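Custel Family Reunion and Anniversary Party
Planning meeting, February 1, 2023

Present: Wendelin Strebel (chair), Sarahí Salinas, Jussara Furtado, Octavio Valderrama. Flurina Prantl joined by phone for the food part and took the notes from there on.

1. Date and place
The second Saturday in July it is! Lamptey Hall is ours from noon, garden included. Wendelin paid the deposit and we all clapped. We expect around 100 people, and 13 of them need a bed nearby.

2. Invitations
Sarahí brought three samples and they are gorgeous. We picked the cream card with the pressed fern (Octavio held out for the blue, then gave in very sweetly). She will hand letter the envelopes herself. Cards go out as soon as Jussara has the last addresses from the Gralus cousins.

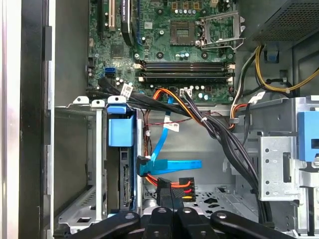

3. Slideshow and music
Jussara wants old family pictures running all through dinner, and everyone loved that. Octavio is putting the slideshow together. He'd like all scans by the end of the month. Wendelin has the wedding album from Wirnance, with the picture of the cake on the tractor!! Sarahí's playlist is already far too long and we told her to keep going.

4. Food and tables
Potluck for the salads and desserts, with the roast ordered in. Budget for the roast is $600, agreed by all. Flurina will sew 40 napkins out of the leftover gingham. Jam jars for the flowers, please start saving them now.
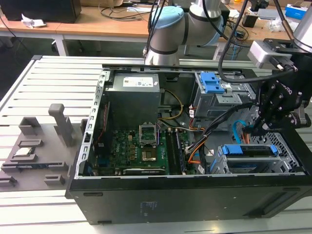
Computer with side panel off.

5. Next meeting
At Sarahí's, same time. Bring jars.

Comments

Jussara: I found two more boxes of pictures in the attic, you are going to love these!

Octavio: Still team blue, but the fern is growing on me.

Flurina: Does anybody have white thread? I'm going through it so fast.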